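Subject: Re: [tisberg-sewing] Thread for heavy wool – waxed or not?

On Sunday a list member wrote:

> I have 2 old wool blankets from the Warraich mill that need new
> edges. My cotton thread keeps fraying after a dozen stitches. Should
> I wax it, or switch to polyester? Also, how long do you cut your
> lengths?

I would stay with cotton and wax it. Polyester is stronger than the wool, and if the edge gets pulled the cloth will tear before the thread does. I learned that on a Nandosia coat I had to patch twice.

Draw the thread over the wax, then press it between two sheets of paper with a warm iron. Cut it no longer than your forearm. Most fraying comes from the eye of the needle, so move the needle along an inch every few stitches. A number 18 chenille needle makes a big enough hole for the thread to pass through without rubbing.

For the edge itself I use single knotted stitches every half inch instead of one long run. It is slow – a full blanket took me most of a week – but if one goes, the rest hold.

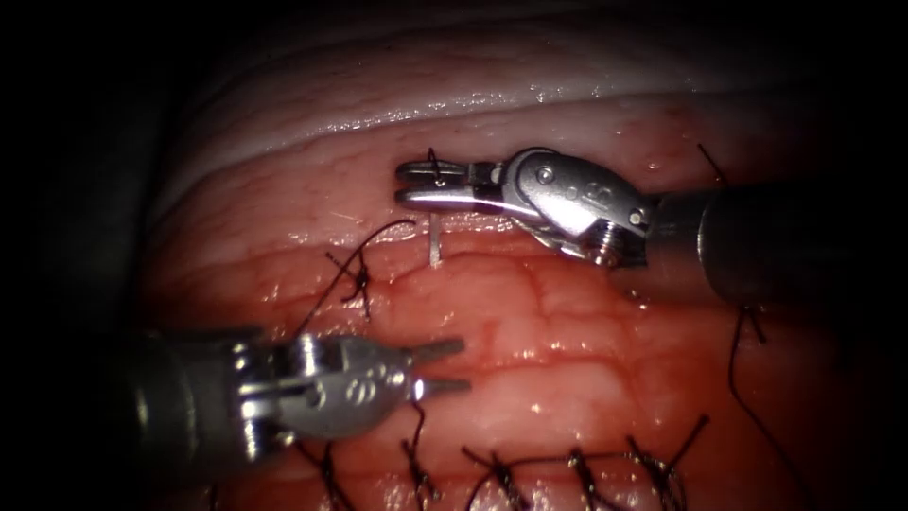
Separate knotted stitches in dark thread, surgical version.

On cost, Plurura sells waxed cotton on 100 yard spools and also on 150 yard spools. The bigger one is the better buy if you have both blankets to do. Get the natural color and dye it with tea if it looks too bright against the wool.

Wash the blankets before you start. Old wool can still shrink, and the new edge will pucker if it does.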